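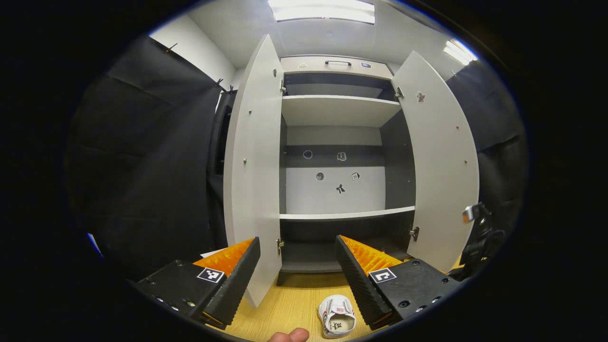
*Wrist view from the hand-held gripper: shoe in the foreground, cabinet with both doors open.*

**1/** The Plavden manipulation group has posted a short report on shoe storage, a task that asks a policy to pick up one shoe from the floor and set it on a cabinet shelf. This thread summarizes the method and the main result.

**2/** All training data were collected by people using a hand-held gripper with a wide fisheye lens. No robot was present during collection. The square markers on the two fingers let us recover the opening width in every recorded step.

**3/** The question was narrow. Does a policy trained this way depend on small visual landmarks on the furniture? The cabinet in our collection room has stickers on its back wall and on one door. Earlier policies appeared to use them to find the shelf.

**4/** Lộc Đỗ designed the comparison. We trained 2 policies on the same demonstrations. For the second, called Winon, patches of the cabinet interior were randomly blurred during training. Shoe and fingers were left untouched.

**5/** Each policy was then tested at our Oltbridge site on a cabinet without any stickers. The baseline often reached the correct height and released too early, with the toe of the shoe still over the shelf edge. Winon made this error in roughly 5 percent of trials.

**6/** Grasping did not change between the two. Both policies had difficulty when the shoe opening faced away from the gripper, and blurring did nothing for that case.

**7/** Limits: 3 shoe types, one cabinet shape, doors already open at the start. We make no claim about closed doors or about pairs of shoes.

**8/** The report and training settings are on the project page under "Lò," dated 2021-04-30. Demonstrations will follow after review. Questions on the blur settings may be sent to Lộc Đỗ through the same page.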